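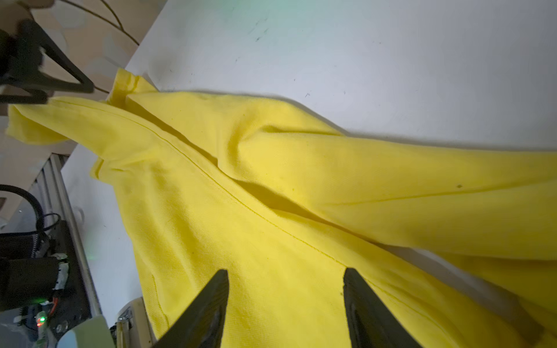
Figure 1. Yellow twill garment on the white tabletop, collar section at upper left.

Garment Folding and Storage: Final Report
Prepared by Tanner Lavoie
Fraser Hall, Textile Care Project

1. Purpose

The project examined how long-sleeved work clothing should be folded for shelf storage. Heavy cotton is difficult to store neatly. The seams are thick, the collar does not lie flat without help, and a sleeve left bunched inside the fold produces an uneven stack. The report sets out the method used during October and the findings that apply to twill.

2. Materials

Garments were drawn from the Stiridska clothing store, which lends workwear to students. Trials used 24 garments, of which six were yellow. All work was carried out on a flat white table. Shelf space was limited to 15 inches per stack, and the finished folds were required to fit the existing Turkard shelving.

3. Method

Each garment was placed on the table in a crumpled state. The collar was located first and used to establish the direction of the garment. The body was then spread, the overlapping front panels were aligned along their stitching, and the sleeves were drawn out to the side before being laid across the back. The lower edge was brought up to the collar in two folds. Creases were smoothed by hand pressure only; no iron was used in any trial.

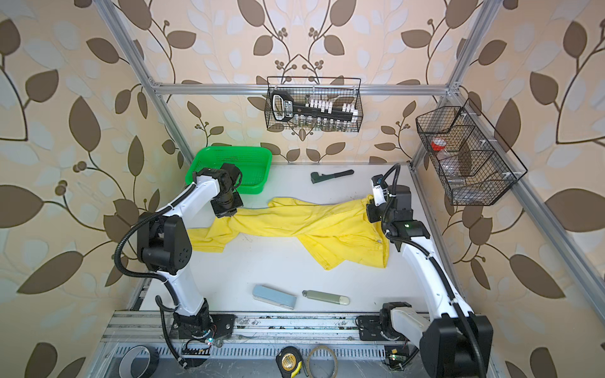 Figure 2. Yellow garment lying crumpled across the table, with the fabric held at its upper left.

4. Findings

Spreading the garment took longer than folding it. Where layers overlapped, the sleeve was easily mistaken for part of the body, and in several trials the work had to be started again. Following a line of topstitching from the collar downward proved the most dependable way to find the front edge. Snaps were best left open until the panels had been aligned.

Twill held a fold well once it was set. Stacks made by the method above remained level on the shelf from Sunday until the next inspection. The Fovura folding board, tested for comparison, gave a more uniform width but was too narrow for the larger sizes.

5. Recommendations

The store should adopt the two-fold method for all long-sleeved items. Garments should be checked for spots and lint while spread flat, and any that require washing should be set aside before folding. A wider board should be tested next term.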